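About Dastolov

We use cookies to make this site work better. Accept / Manage

Dastolov is a small robotics shop in Brotdale. Started with 3 people and one simulator licence, still pretty small. We build practice rooms in software, so home-help robots can learn their way round a house before anyone lets them near a real one. Open day is once a year, doors open at nine, kettle on.
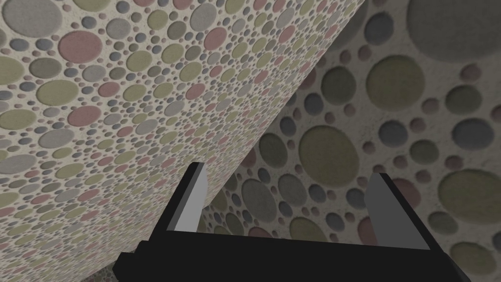
Our open day on June 18, 2025 was the biggest so far. 58 visitors, a lot of them from the Yüksel care homes, plus a few neighbours who saw the sign. Everything ran on the big screen, all simulated – the dotty walls got a lot of comments, with the olive green and pink circles right behind the open gripper. Yes they're meant to be busy. A robot that only ever practises in plain rooms gets a shock when it meets somebody's wallpaper. Ville Heiskanen ran the morning demo and lost his voice by lunch.

After that people had a go at the controls. Slow at first, then quite a queue. Kids were better at it then the adults.

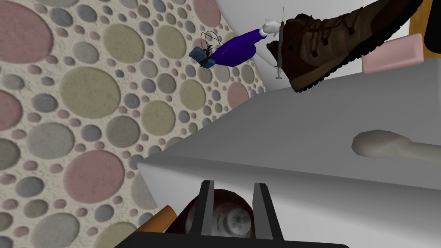 Can our school or club book a visit?
Any group can, outside of the open day too. Send us an email with a couple of dates and how many are coming. Visits are free and take an hour or so, bit longer if there's lots of questions.

Afternoon was the bathroom demo. We picked it becuase the care home staff asked for it last year – small room, awkward corners, not much space to turn.

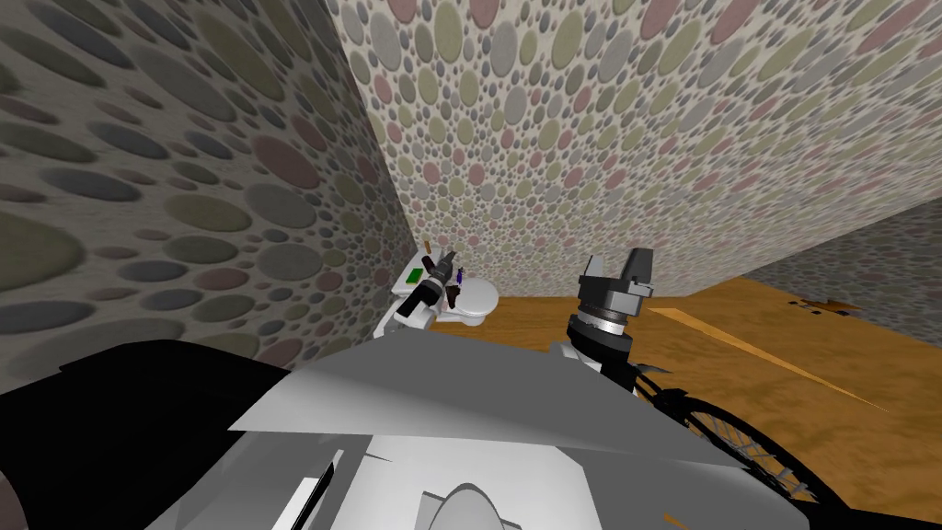 Both arms forward in the simulated bathroom, afternoon demo.

Fodura, our control software, got its first public outing too. Written here, 1,985 practice runs logged before the day. Still a few rough edges. One of the things visitors asked most was what the gripper camera sees up close, so we left that view up 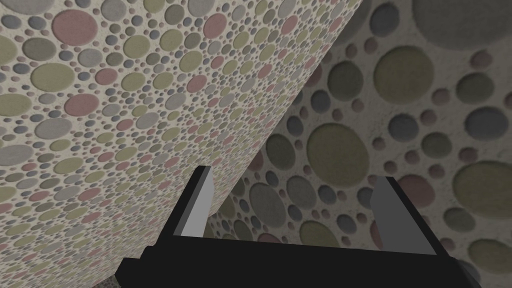 and talked through how hard it is to judge distance with the same pattern near and far. Good questions on that one, some we're still working on. Next open day will be June again, same place, more chairs this time.

Share this page: 3 shares
Sign up to our newsletter for open day dates. Unsubscribe any time.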